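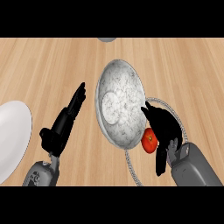 May 7, 2020
By a second-year student, Employment and Society module

Temperature checks at work: what staff were told

My project looked at how employers explained temperature checks to their staff before reopening sites. I wanted to know whether people understood what would happen if they refused, or if their reading was too high.

I used written notices from four firms: Zarnlow, Ivgate, Agbeko and Horna. I also sent out an online form and got 311 replies. All the answers were given without names.

Zarnlow had the longest notice, at 1310 words, and it left the question of pay until the last paragraph. Ivgate put pay first - full wages for the day if you were sent home. Agbeko said checks were "expected" but did not say if they were compulsory. Horna gave staff 5 days to raise objections with a manager.

Many of the written comments were about privacy. People asked who would see the readings and how long they would be kept. Only Horna's notice answered this, and it said 6 weeks.

The main weakness of the project is that the form went to people who were already on staff mailing lists, so agency workers and cleaners were mostly missed. I had planned to hold interviews in May as well, but ran out of time - the questions I wrote for them are in the appendix.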